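Tollia Park Fans Forum > Shops and Souvenirs > Summer pin series: what did you get?

pelican_post
Posted 14 June 2025

Right, I've been back two hours and I can't wait any longer. The new summer pins are out! I went straight to the shop by the Pelura gate when it opened and they had the whole first wave on the wall, plus the mugs and the tea towels, which I hadn't expected until July.

The lantern boat pin is my favourite by a mile. The enamel is a proper deep green and the little sail is on a hinge, so it swings when you walk. I also got the Kavitska railway one (the red engine, not the blue) and the tea towel with the old park map on it. The map has the boating lake in its original spot, before they moved the jetty, and I spent the whole train home looking at it.

What did everyone else come away with?

wobblyteacup
I'm so jealous, I can't get there until the school holidays. Is the red engine the same size as the one from the winter set? I've got mine on a board in the hall and I'm very fussy about them lining up.

pelican_post
A touch smaller, I'd say, but the funnel sticks up more so it has the same sort of presence. I put them side by side on the kitchen table and they look lovely together — like an engine and its younger cousin.

mintsauce88
Not going to lie, I was a bit let down. I like the designs but the backs are rubber now instead of the metal clasps, and I've lost pins from rubber backs before. My lanyard goes on every coaster in the place and I want something that grips.

Also the Wada garden pin is an edition of 705, which is an odd number and doesn't feel very limited to me. The spring ones were 133.

lanternlane
I'm the other way round on that! The spring ones were gone before I'd finished my breakfast and then they were all over the auction sites. With 705 there's a decent chance that people who love the garden can wear one. I got mine in the afternoon with no queue at all and I was grinning like a child. 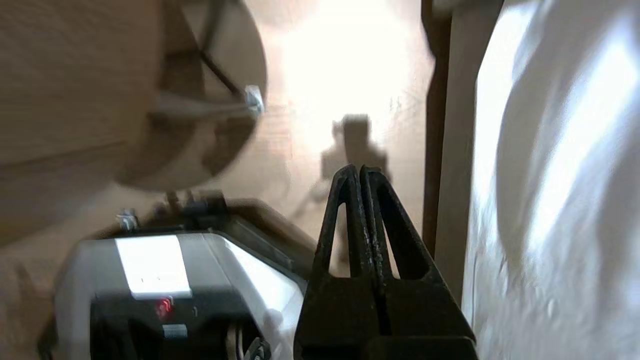
The listing says it has the bridge, the two stone lamps and a tiny carp you spot when you tilt it. My number is 50, and I was so pleased with that I showed the lady on the till, who very kindly acted impressed.

mintsauce88
Number 50 is a nice one, fair play. I still think there's a middle ground between 133 and 705 though. If everybody who wants one can get one, call it an open edition and don't stamp the back.

gatekeeper_moth
I collect the stamped ones and I agree with mintsauce about the clasps but not about the numbers. You can buy locking backs in a bag from any craft shop and swap them over in a minute. I've done it with every pin I own, metal clasps included, and I haven't lost one on a ride yet.

wobblyteacup
Do the locking backs fit the thicker posts? The big Kavitska station pin from a few years ago has two posts and they're chunky.

gatekeeper_moth
Yes, they fit mine. You need the little key to get them off again, so keep it somewhere sensible. Mine lives in the biscuit tin with the spare fuses.

pelican_post
Oh that's a brilliant tip, thank you! The lantern boat is going to get a set tonight. I'm taking it on the water ride next visit and I'd be heartbroken if it went in the trough.

Forgot to say, the mugs are huge. They hold a proper builder's tea with room for milk. There are 3 designs and the one with the bandstand has a picture on the bottom of the inside, so you find it when you've drunk up. I won't spoil what it is.

mintsauce88
OK, I did buy the bandstand mug. I'm grumpy but I'm not made of stone.

lanternlane
Ha! I knew it. Did you get the saucer? They had them on a separate shelf near the hats and I nearly walked past.

mintsauce88
There's a SAUCER?

wobblyteacup
Could somebody tell me whether the tea towel is cotton or linen? My mum frames them and she won't touch the shiny sort.

pelican_post
Cotton, it says so on the label. The colours are quite soft, more cream than white, and the map fills nearly all of it. I think your mum would love it — the lettering on the lake is gorgeous.

wobblyteacup
Sold. Two of those on my list, then, and the red engine.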